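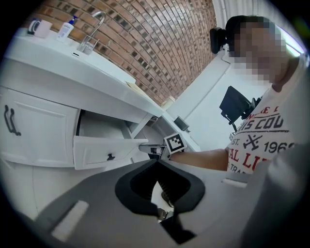
Carved slate from Futholm to go back on display

A carved slate that has puzzled visitors to the Zellcombe museum for generations will return to public view in December, after five years in storage.

The Futholm slate was found in 1854 by workers digging a drainage ditch on the edge of the village. It carries 158 small marks, cut in nine uneven rows – a few of them worn almost flat. Writers in the last century claimed the marks were the alphabet of a lost island people, and one popular booklet linked them to a sunken land it called Jutine.

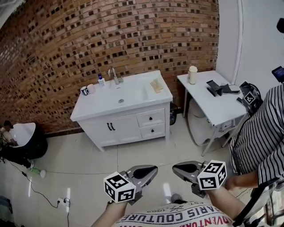 The museum does not support that reading. A new study, paid for by the Kütt Fund, compared the slate with tally stones from farms in the same valley and found that 145 of the marks match signs used to record sheep and grain. The study puts the carving in the late 1600s. It leaves the other marks unexplained, and says some may be damage from the digging.

The new display will set the slate beside two of the farm stones, along with a copy of the Jutine booklet. Entry is free. The museum opens at 10 a.m. and the last visitors are let in at 4 p.m.

A printed summary of the study will be on sale at the front desk.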